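August 8, 2018

Second day on the Skjelbred fingers. Left arm kept the Hora set from January, right arm got the Skjelbred set this morning. Swap took longer than planned: the locating pins on the new adapter plate are a hair oversize and the plate would not seat flat. Took the pins down with fine paper, checked the seat with a feeler, torqued the screws in a cross pattern. Re-zeroed the gripper afterward. Zero drifted on the first warm-up, held on the second.

Both sets have the same stroke on paper. In use the Skjelbred set closes with more flex at the tip, so the reported width at contact reads low. Added an offset in the config for the right side only and left a comment in the file so it doesn't get copied to the left by accident. It will be copied anyway unless I lock it.

Current limit: started at the Gomutberg defaults, which are too high for cloth. On a single layer of T-shirt the motor stalls against itself and the fingers bow outward. Dropped the limit in small steps until the bowing stopped, then went back up one step. Grip on cotton is fine at that value. Mesh is worse. The tips go into the holes and hang up on release, and the arm then drags the whole garment along when it retracts. The Hora tips have a radius on the edge and let go cleaner. Point to Hora.

Hangers are the other way around. Thin round stock, hard surface, almost no area to hold. The Hora set lets the hook roll between the fingers as soon as there is any load on the far end. The Skjelbred set has a groove near the tip, and if the approach is square to the wire it locks in. If the approach is off, the hook rides up on the shoulder of the groove and the controller still reports a good grasp. That needs a width check after lift. Wrote it down for tomorrow.

Kerstin Wallin came by before lunch and asked why I don't run matching sets on both arms. Reason is time. One pile, both arms, same lighting, same controller load. With matched sets I'd have to run everything twice and the pile is never the same twice. She thinks left/right reach differences will muddy the comparison. She's right, so the sets get swapped side to side before I write anything up for Skaltstead.

Controller notes: two dropouts on the right-hand bus, both while the left arm was moving fast. Reseated the connector at the housing. No dropouts after that, but I also slowed the left arm, so the cause is open. Should have changed one thing at a time.

Afternoon was mixed piles — tees, trousers, mesh, hangers in with the clothes.

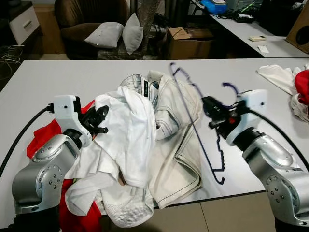

Mixed pile, both arms in. Right gripper at the hook of the purple hanger, navy one lying across the middle.

Trousers are the easy item for either set. Heavy fabric, thick seams, plenty to close on. I'd leave them out of the scoring, except that the hangers end up lying on them and the wrist has to come in low. Head camera loses the near side of a fold when the left housing passes over the pile. Wrist view would fix it, but there is no mount for one on this adapter.

Tomorrow: width check after lift, file a small radius on the spare Skjelbred tips and retry the mesh, swap sides if the pins allow it. Ask Gomutberg for the real tolerance on the adapter plate. Left arm stays at the slow speed until the bus question is settled.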